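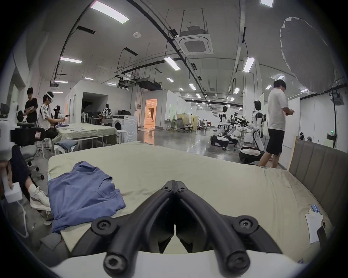 Salamatu Ajayi
Neighborhood Reporter

Oct 7, 2023

Good news for everybody on the east side of Draltwood who has been hauling bags of wash onto the bus since spring: Flelevum is open again! The laundromat on Zikow Street unlocked its doors this morning, and I was there with two weeks' worth of sheets and a roll of quarters I had been saving for the occasion.

If you're new in town, Flelevum is the long, low building next to the shoe repair, the one with the yellow awning. It closed in March when a pipe let go over the weekend and the water got under the floor. The first sign on the door said it would be back in 10 days. Then the sign said summer. Then the sign fell off and I think we all quietly gave up (I know I did, I bought a drying rack).

So what's different inside? The floor, for a start. The old green tile is gone and there's a plain gray one, with drains in it this time. There are 15 new washers along the window side, and the big ones at the back can take a comforter without that awful thumping. The dryers are the same ones as before, but they've been cleaned out and the one that used to eat your money has a new coin box. You can still use quarters, and you can also tap a card, which my daughter tells me the rest of the world has been doing for ages.

A regular load is $3 now. It was less before the flood and there was a bit of grumbling at the change machine about that. I'll just say that bus fare both ways to the place in Katiyar plus the wash was costing me more, and that's before you count the afternoon I lost every time I went. The Katiyar laundromat is perfectly nice, by the way, and the attendant there once chased me half a block with a pillowcase I'd dropped. I'm going to miss her a little.

The folding tables are back too, and they're wider, and they're at a height where I don't have to stoop. This made me happier than the washers did.

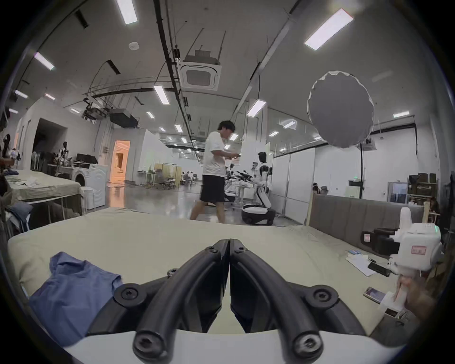
Flelevum is also starting a drop-off service, and that's the part people kept asking about in line. You leave your bag at the counter before noon, you pick it up the next evening, and it comes back washed and folded, priced by the pound. Ironing will be extra and won't begin until they've hired somebody for it. I'll be first through the door when they do, as the crumpled blue cloth in the picture, lying on its pale sheet, is pretty much how everything I own looks by the middle of the week! In the meantime the staff will hang shirts for you if you bring your own hangers and pin a note to the bag saying so.

There's a limit on the drop-off for now, one bag per household per day, and they aren't taking rugs or anything with feathers in it. They were pretty firm about the feathers. I asked if there was a story there and got a look, so I moved on to the soap machine.

The soap machine is the old one, still sticky on the second button. They sell the unscented kind at the counter now if you ask.

One more thing, and I'd clip this bit out if I were you. The first 500 customers get a stamp card, and a full card is good for a free wash in one of the big machines. They were going fast while I was there. A man ahead of me tried to get a card each for his sister and his mother-in-law, and they let him have one, so don't bother trying that. The cards work for drop-off as well as self-service but you can't stamp both on the same day.
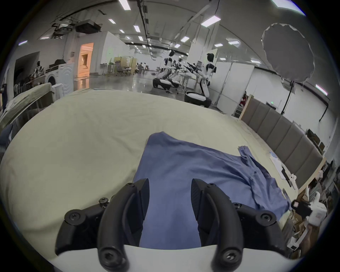 Parking is the weak spot, same as it always was. The spaces out front belong to the shoe repair until it closes for the day, and the lot behind is still fenced off while they finish with the pipe. The owner told me the fence should come down before the snow. Until then your best bet is the side street past the bakery, where you can usually find something if you go early, or the bus, which stops right across from the awning.

Hours are six in the morning to ten at night, every day, with the last wash going in at nine. Drop-off bags are taken from seven. There's a phone number painted on the window but it's the old one and it rings through to somebody's kitchen, so please go in person until they get it changed.

My sheets came out fine. The drying rack is up for grabs if anyone wants it, just leave a message for me at the front desk of the paper.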